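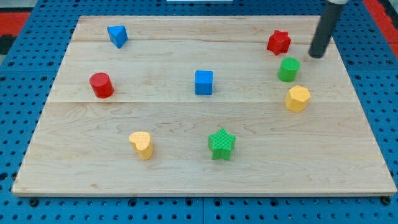 **Maple board as a play surface, is the $99 one worth it or am I paying for grain**

**dovetail_dan** wrote:

Posting this in Toys & Playroom, but mods can shift it to Woodworking if it fits better there.

My sister wants a flat wood board for her kid to do shape blocks on. Cubes, cylinders, stars, hearts, the usual plastic ones. She has her eye on the Perkell maple "play slab" at $99. I looked at the listing and what I see is an edge-glued board. There is no tray, no lip, no holes for the shapes. A store near me sells edge-glued boards and I don't think I've ever paid that much for one this plain.

So what is the extra money buying? The listing says "calming natural surface" and I don't know what I'm supposed to do with that.

---

**quietkitchen** wrote:

We've had ours since May and I like it. The blocks stand up on it, which they never did on our rug. My son gets mad when a star falls over and he gets mad a lot less now. I can't speak to calming.

---

**mrs_plywood** wrote:

> The blocks stand up on it, which they never did on our rug.

They'd stand up on a cookie sheet too. Or the floor. I'm not trying to be rude but "flat thing is flat" is a low bar for $99.

---

**quietkitchen** wrote:

A cookie sheet sounds like a car crash when a cube gets dropped on it. We tried it. The wood is a lot quieter. I didn't say it was magic, I said I like it.

---

**gluejoint** wrote:

Ran a cabinet shop for 19 years, so take this as a shop opinion and not a parent opinion.

Pale maple with swirly figure in it looks great and does nothing for a kid. You pay for figure because people like looking at it. If the seams are tight and the board is flat, plain maple will do the same job. What I would check before buying any of them:

- Run a fingernail across every seam. If it catches, send it back.
- Set it on a table you know is flat and push down on each corner. It should not rock.
- Ask what finish is on it. If the seller can't tell you, walk away.
- Look at the edges. A sharp front edge at toddler forehead height is a bad idea, and a lot of these come with barely any rounding.

I would also want to know how thick it is. Thin glue-ups cup when one side gets wet and the other doesn't, and somebody is going to spill juice on it.

---

**dovetail_dan** wrote:

The listing doesn't give a finish. It says "naturally finished." I wrote to them and got back a paragraph about forests.

---

**mrs_plywood** wrote:

That's your answer then.

---

**bluebin** wrote:

Am I the only one more bothered by the blocks than the board? I've bought three sets of plastic solids in the last few years and the shapes keep getting sillier. A cube, a cylinder, a triangular prism, sure, that's geometry. A six-sided prism, fine. Then they throw in a heart and a star and call the box "early math." What is the math in a heart?

The Tumetance set is the worst for this. The box says the kid will "discover solids." Mine discovered that the star hurts to step on.

---

**halfday_teacher** wrote:

I teach pre-K and I'll stick up for the star and the heart a little. Kids that age don't care what counts as a proper solid. They'll grab the heart first because they know the word for it. Then you can get them to find one with a round top, or one with pointy corners, and you're off. Two stars in two different colors is useful too, you can ask what's the same and what's different.

I agree the box copy is nonsense. All box copy is nonsense.

---

**bluebin** wrote:

Fair on the two colors. But you could do that with two cubes.

---

**halfday_teacher** wrote:

You could. The stars are more fun and they'll stay at the table longer. I've got a room full of four-year-olds, I'll take the extra minutes.

---

**gluejoint** wrote:

Those grainy tops you get on some plastic shapes hold dirt, by the way. If you get a textured set, an old toothbrush and dish soap. Don't do it on the maple.

---

**sandbox_skeptic** wrote:

Coming at this from the other side. We bought the Lamptey board, which was $200, on the idea that it would last and we'd use it for cheese when the kid got bored. I regret it. It's heavy, so it lives leaning against the wall, so it doesn't get played on. The cheese never happened either. Crayon wax got into the grain in the first week and I didn't want to put brie on that.

If your sister's kid will have to ask a grownup to get the board out every time, it'll get used four times. I'd think harder about where it's going to sit than what wood it is.

---

**quietkitchen** wrote:

Yes to this. Ours just stays on the low table all the time. I wouldn't bother if it had to be put away.

---

**mrs_plywood** wrote:

So the $99 one works because it doesn't move. You know what else doesn't move? The table.

---

**quietkitchen** wrote:

Our table is one of those with holes all over the top. Small stuff drops through and the blocks catch. I needed something solid on it. I'm done defending my board now lol

---

**mrs_plywood** wrote:

OK, a table full of holes is a decent reason. I'll give you that one. Dan, does your sister have a table full of holes?

---

**dovetail_dan** wrote:

She has a normal table with a normal top. Her reason is that the other moms have the slab.

I'm leaning toward making her one. I have enough maple offcuts to glue up a rectangle and it'd cost me an evening and some sandpaper. What finish would you put on it, gluejoint? I was going to use the Sistton wax I've got on the shelf, but the can doesn't say whether it's OK for kids' stuff.

---

**gluejoint** wrote:

If the can doesn't say, call them or leave it on the shelf. Plain mineral oil is dull but I know what's in it. Two coats, wipe it hard, let it sit overnight before the second one. It'll darken the maple a touch. Do both faces the same or it'll move on you.

Round the edges over more than you think you need to, and break the corners as well.

---

**sandbox_skeptic** wrote:

And don't make it so big she can't lift it with one hand. I mean it.

---

**bluebin** wrote:

Post it when it's done. I want to see if she can tell the difference from the Perkell.

---

**dovetail_dan** wrote:

She'll be able to tell. It won't come with the paragraph about forests. Going to the garage to see how much maple I've really got.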